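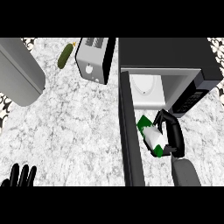
The kitchen test set in our simulator had a fault for most of July, and anyone who used results from it should read this item. The problem was in the force limit for the right hand. The limit is supposed to stop the arm when contact with an object or an appliance goes above a set value. It was reading the value from the wrong joint, so in practice it never tripped. The microwave task showed it first. The right hand has to bring the green-and-white carton in between the open door and the control panel, and with the door hanging down beside the arm there is not much space to work in. In 39 episodes the forearm pressed against the door hard enough that the run should have ended, and every one of those was logged as a normal run.

Ludivine Rey found it while checking why the success rate had gone up after an update that was only meant to change the lighting. She replayed a batch from the Lusau server and saw the door hinge bend past its stop, then snap back. The contact log for the same moments showed nothing. Clyde Alcantara traced the cause to a renamed joint in the Stutis arm file. The safety check still looked for the old name, and when it couldn't find it, it fell back to the first joint in the list – the shoulder, which hardly feels a load at the hand.

The fix is in the current build. The check now refuses to start if a joint name is missing, and it writes the name it is using at the top of each log. Up to 2,000 episodes may be affected. They have been moved to a separate folder and should not be used for training or for any numbers you plan to report. The toaster tasks are being rerun as well, although we have found no bad contacts in them so far.

No hardware was involved. The same arm file was due to be copied to the real arm at Achterberg, though, and that transfer is on hold until the stop has been tested there by hand at low speed. Clyde wants 100 clean stops before he signs off.

If you have a local copy of the Grirkier kitchen set, delete it and pull a new one. Version 4 is the first with the corrected file. Questions about old results can go to Ludivine.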